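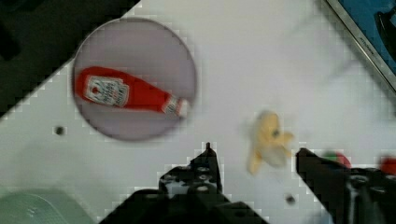

Figure 5.1 A wrist camera view of the workspace. The gripper fingers are on either side of the space below a small yellow toy; a red ketchup bottle lies on a plate.

Chapter 5
From Pixels to a Grasp

Chapter 4 ended with a calibrated camera and a stream of images. This chapter is about what the software does with them before any motor moves. We follow one instruction, "pick up the yellow toy," through the four stages of the Pesden software stack: segmentation, pose estimation, grasp selection, and motion planning.

Look at Figure 5.1 the way a program has to. The image is soft, and the lettering on the bottle's label can't be read reliably. A detector that depends on reading text will fail on it. One that uses color and outline has more to work with, because the bottle is bright red and the table is white. The toy is harder. It has parts that stick out in different directions, and a box drawn around all of them would also take in a good deal of bare table.

The fingers are a second problem. They are in view all the time, and they hide things. The small green and red object behind the right finger is only partly visible, so any estimate of its size from this image alone will be too small. Section 5.2 shows how to mask out the gripper using the joint readings, and how to mark the region behind it as unknown instead of free. Students often skip the second step. The planner then treats the hidden region as open space.

The exercises use the Trurnum image set, which holds 4,000 labeled wrist camera images. Work with the small subset first. Training on the full set takes almost 10 hours on the lab machines, and most mistakes show up in the first few minutes.

By the end of the chapter you should be able to:

Convert a segmentation mask into a set of 3D points in the robot's base frame.
Estimate a pose for an object that has no matching model.
Rank grasp candidates and reject those that collide with nearby objects.
Explain why a planner returned no path.

Before you begin

You will need the calibration file from Section 4.8 and a working copy of the Bondarchuk planner, version 2 or later. Earlier versions store rotations in a different order and give no warning when they load a newer file. Review the material on homogeneous transforms in Appendix B if you have not used it recently.

5.1 Segmentation

A segmentation mask assigns each pixel to an object or to the background. We start with color thresholds, which take only a few lines of code, and then replace them with a learned model.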